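## 4. Checking a scene before you plan in it

Plosteo will load almost anything. It will then plan in it, report a success rate, and write that rate to a file with a confident name. None of this means the scene was fit to use. Section 4 covers the checks to run between importing a scene and starting a planning batch, and it assumes you have finished the install in Section 2 and can open the viewer.

If you came here from the quick start page, which says the checks are optional: they are optional in the sense that the software won't stop you.

### 4.1 Load the scene

1. Open a terminal in your project folder and start the viewer with `plosteo view`.
2. Load the room file with `load rooms/drarnden_living`. The Drarnden rooms ship with the package and are used in all the steps below.
3. Wait for the status line to read `scene ready`. On a laptop without a graphics card this can take a while.
4. Leave physics paused. The viewer starts paused by default, but a saved session can override that, so look at the status line.

**Note:** `scene ready` means that the files parsed. It does not check scale, joint limits or whether a mesh has the shape its author had in mind.

### 4.2 Look at it from the robot's height

The default viewer camera sits high in a corner and makes every room look tidy. The planner's perception module doesn't work from there, so you shouldn't either.

1. Type `cam base` to move the viewer camera to the mobile base.
2. Type `cam fov` and write down the value. You will need it in 4.3.
3. Turn slowly through a full circle and stop wherever there is furniture with doors.

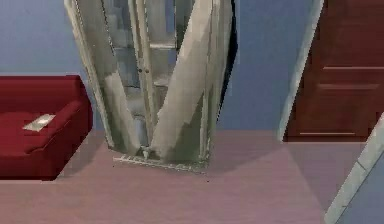

Alistair Kerr, on reading a draft of this section, wrote back that looking is a poor test and that anything worth checking should be checked by a script. He has a point, and 4.4 is there partly to please him. But the script only compares numbers the importer already believes. We have had scenes pass every automatic test and still send the arm at a door handle that the collision model placed somewhere else.

In the Drarnden view, look at the sides of the tall glass-fronted cabinet. They splay outward toward the top, and the door frame leans as well. Two separate faults can give you slanted verticals, and they need different fixes: one is in the camera and the other is in the asset. Don't guess. Section 4.3 tells them apart.

### 4.3 Separate camera faults from mesh faults

1. With the suspect furniture in view, type `cam ortho`. This switches to a flat projection with no perspective.
2. Type `cam level` to set pitch and roll to zero.
3. Look at the same vertical edges again.
 - If they are now upright, the mesh is probably fine. Go to step 4.
 - If they still slant, the mesh or its transform is wrong. Go to step 6.
4. Return to the perspective camera with `cam base` and compare the field of view you wrote down with the `fov` entry in your robot's sensor file.
5. If the two differ, edit the sensor file and reload. Do not change the viewer to match a sensor file you haven't checked. That only makes two wrong values agree.
6. Select the object and type `xform show`. Look for off-diagonal terms in the scale block. Any value other than zero there is shear.
7. Clear it with `xform reset --keep-position`, then repeat steps 1 to 3.

**Caution:** `xform reset` acts on the visual mesh only. The collision mesh keeps its old transform until you run `collision rebuild`. If you skip this, the picture improves and the planner goes on failing exactly as before.

**Caution:** Do not use `auto-straighten`. It snaps edges to the nearest upright by moving vertices, and it leaves hinge axes where they were. A cabinet treated this way looks excellent and opens through its own side panel.

### 4.4 Run the automatic check

1. Type `check scene --strict`. Without `--strict`, warnings are hidden.
2. Read the whole report. The summary line at the top counts errors only.
3. For each articulated object, find the line `axis/visual offset`. It should be below the tolerance set in `check.yaml`.
4. For thin flat items lying on soft furniture, such as a booklet on a sofa, find the line `support`. If it says `none`, the item will fall through the cushion when physics starts.
5. Save the report with `check save`. Keep it next to your planning results.

The standard check casts 600 rays from the base position and compares what they hit in the visual and collision meshes. You can raise this to 700 in `check.yaml`, though we have not seen the extra rays find anything the first lot missed. Moving the base and running the check again is a better use of the time.

**Note:** Rays pass through any material tagged as glass unless `glass_solid` is on. It is off by default. For a cabinet with glass doors this means the check may be measuring the shelf behind the door and telling you that all is well.

### 4.5 Run one plan by hand

Before you start a batch, run a single plan and watch it.

1. Type `plan reach --target <handle name>`. Use `list handles` if you don't know the name.
2. Turn on `show collision` so that both meshes are drawn.
3. Step through the plan with the space bar. Stop at the last waypoint before contact.
4. Check that the approach direction points at the visible handle and that the collision shape sits on top of it.
5. Repeat for the second handle if the object has two doors. They are separate joints and one can be right while the other is not.

If the planner returns `no path`, don't raise the time limit yet. In our own logs from August, 443 failed plans were first put down to a short time limit. More than 17 of the ones we reopened had a collision shape sitting across the approach, and no amount of extra time would have helped. We stopped reopening them at that point and wrote this section instead.

### 4.6 About the perception score

The Boateng estimator, which Plosteo uses to find door edges, prints a confidence score for each object. Treat it with care. The score says how well the detected edges fit each other. It says nothing about how well they fit the collision model, and a sheared cabinet has edges that fit each other very well.

The Diva backend prints a score on the same scale but calculates it in another way – do not compare the two. If you switch backends in the middle of a project, throw out the earlier scores and run them again.

To log the fit against the collision model as well, set `score_against: collision` in `perception.yaml` and restart the viewer. A reload is not enough.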